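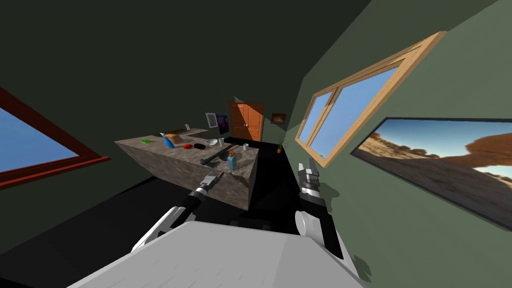
Stone island with bread, a tomato and a blue spray bottle.

Does it pay for itself? I have my doubts

I have now been told by four separate people that our next home project will pay for itself. The phrase gets used so easily that I started writing down who said it and what they meant by it, and I don't think any two of them meant the same thing.

The first was the salesman from Isier, who came out in March to quote for new windows. He had a tablet and a laminated chart. According to the chart we would save up to 400 dollars a year on heating. I asked him what "up to" meant and he said it depended on the house. I asked him which house got the 400 and he said an average one. Well, if it's average then some people must be getting more, so why does it say up to? He laughed and went back to the chart.

I did the sum at the kitchen table that evening. Our whole heating bill last winter came to around 900 dollars. I'm supposed to believe that nearly half of that goes straight out through the glass, in a house where you can feel the wind coming up through the floor in the hall. And even if I take his number as gospel, the quote was high enough that I would be well past retirement before I got my money back. I suppose a window could pay for itself if you live long enough and never need to fix it.

The second was the woman at the kitchen showroom in Punddale. Her version was about resale. A stone counter, she said, is money in the bank, buyers walk in and see the counter and the deal is done. Maybe. When we bought this place I remember looking at the boiler, the roof, and a brown mark on the bedroom ceiling that the agent kept standing under. I could not have told you the next day what the counters were made of. I like stone fine, it looks good and you can put a hot pan down without thinking (so they say, I have also read the opposite). But liking it is the reason to buy it. I'd trust that showroom a lot more if it just said "this costs a lot and you will enjoy it."

Third was a brochure from Keogh, which I'm counting as a person because it was as pushy as one. Keogh sell insulation, and I went in wanting to believe them, what with the hall floor. The brochure has a graph with no numbers up the side. The line goes down very nicely. There is a footnote saying results are based on "modeled homes," and I would love to know who lives in a modeled home and whether they leave the back door open for the dog.

The fourth was my own brother-in-law, and I'll say no more because he reads this.
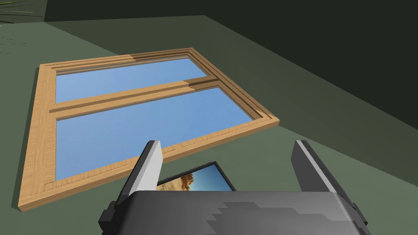

A wooden window frame with two panes, one above the other.

What bothers me is how the costs get left out. Every one of these pitches counts the savings for years and years and then counts the price exactly once, on the day you sign. Where is the loan interest? Where is the day off work to let the crew in? When we had the bathroom done we ate takeout for 3 weeks because the water kept going off, and I have never seen takeout in a payback chart. Then there was the paint to match, and after that the towel rail, since the old one looked shabby next to the new tile. You know how it goes.

I also don't trust the old "they don't make them like they used to" crowd, by the way. There is a salvage yard out in Skerholm where they will tell you that any wooden window made before the war will outlast you and your children, and that modern ones are junk. They sell old wooden windows. I asked what it costs to have one re-glazed and painted and got a long story about linseed oil. Repair may well be the cheaper way to go for us, I haven't ruled it out, but I want a price and I want it on paper.

So far the one thing I have bought is foam strip and a tube of caulk for the hall. It came to less than 100 dollars with the caulk gun. Does it work? The hall feels better to me, but we did it just as the weather warmed up, so I can't really say, and I would be a fine one to go claiming savings now. I have written down the meter reading and I'll compare it next winter - if it's a mild one that won't prove much either.

In the meantime, if somebody has replaced their windows and kept the bills from before and after, I would like to see them. Real bills, please, with the rates on, because ours went up twice and that alone would wreck any comparison. "It feels cozier" I will accept as a reason to have done it, but I'm not putting it in the sum.

The Isier man has called twice since. The discount was supposed to end in March and apparently it still hasn't.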